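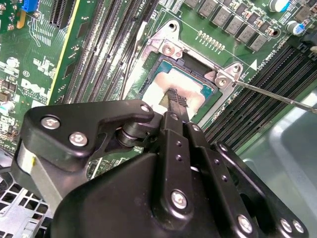
Larix Repair Club — Workshop Tips

Old thermal paste is the job I get asked about more than any other, so I finally wrote down how I do it. I learned on a pile of 32 office towers and made most of the mistakes on the first five.

Get the paste off the metal lid of the processor before you do anything clever. I scrape first, with something plastic, held nearly flat. Go corner to corner with light strokes and wipe the tool on a paper towel after each one. You'll end up with streaks and a thin see-through film near the edges, and that's fine! The film comes off with rubbing alcohol and a coffee filter (no lint, and I always have a box in the drawer).

Keep your screwdriver for the bracket screws and don't let it wander. A slip across a green board can take a tiny part with it, and you may not spot it until the thing won't start. I put a finger of my other hand next to the screw head — slow, but I haven't scratched a board since July.

Lay the tower on its side, unplug it, and hold the power button in for a few seconds. Then tuck any loose wires away from where your hands are going.

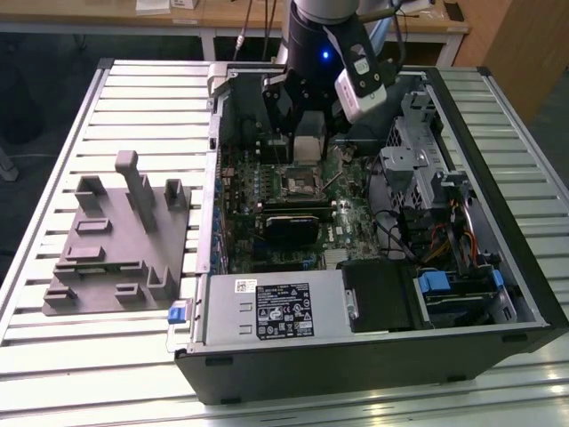
Side panel off, socket empty, power supply still in its place.

Once the processor is out, set it in a clean egg carton or an old plastic tray. Leave the socket alone. Don't blow in it, don't poke it, don't wipe it with anything.

For new paste I use a blob the size of a small pea. People love to spread it with a card, and I did that for years too, but the cooler squashes it out just fine on its own. Tighten the screws a little at a time, going crosswise, and stop when they feel snug.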